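From: Marlies Widmer
To: Losbridge toy kitchen list
Subject: Re: Towels for the little kitchen

Hidayah Sinaga wrote:
> Does anyone have a good answer for towels? The doll-size ones
> I bought are like paper and slide right off the counter. Also,
> is a metal bowl too much for a small kitchen, or should I stick
> with plastic?

Hello Hidayah, and hello everybody,

I went through three kinds of towel before I was happy, so I do sympathize! What I ended up with is ordinary terry cloth, the thick sort, cut down from a washcloth and hemmed on the machine. It has enough weight to stay where you put it, and it folds into a nice fat little bundle that looks like a real kitchen towel. The dark colors do show every speck of lint, I'm afraid — I keep a roller in the drawer and try not to mind.
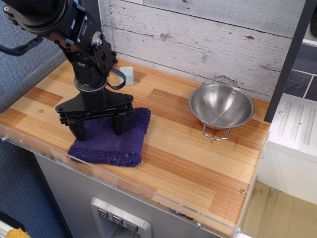 Purple terry towel, folded, with the steel bowl on the right.

As for the bowl, I say go with metal. Mine is stainless and shallow, with a wire loop handle on each side, and I love how it shines against the two-tone wood pattern. Do check the rivets with your fingertip before you hand one over to a small child, though.

Afiq asked me last January about hemming and I never answered him (sorry, Afiq!). I fold twice and use a plain straight stitch, 6 to the inch or so.

Warmly,
Marlies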